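Four weeks with the Kotalis 7
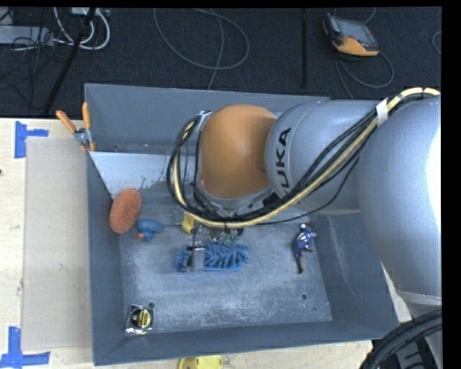 I gave in and bought a new phone in June, after my old one started switching itself off whenever it dropped below a third of its battery. The Kotalis 7 isn't a glamorous thing and I didn't want a glamorous thing. I wanted something that would ring, take a decent photo of my sister's dogs and last until bedtime. The one I picked comes in a sort of burnt orange, and I'll admit the colour did most of the persuading (the other choices were black and a slightly different black).

Setting it up took most of Thursday evening. Copying everything across meant moving 1,218 photos, and I had to stop twice to answer the old phone, which suddenly decided it was popular. The contacts came over fine. The messages came over in a very odd order, so that Renata Godoy's birthday wishes from two years ago turned up as new and I very nearly thanked her for them all over again!

The battery is the part I'm happiest with. I take it off the charger before seven in the morning and it still has plenty left at 10 at night, and that's with the radio on through the washing up and a fair bit of map reading at weekends. The screen is bright enough for the garden. The speaker is tinny, I'm afraid, and voices sound as if they're coming from inside a biscuit tin, so I've gone back to headphones.

Traian Barbu at work has the bigger model and swears by the camera. Mine is good in daylight and a bit muddy indoors, especially with anything that moves, and the dogs always move. The Rusu keyboard it comes with kept changing "tea" to "team", so I swapped it for my old one after a few days.

I paid 332 for it with the case thrown in. The case is already scuffed at one corner from the car park. I still need to work out how to stop it buzzing every time the weather changes, so if you've got the same phone and you've found the setting, do leave me a comment.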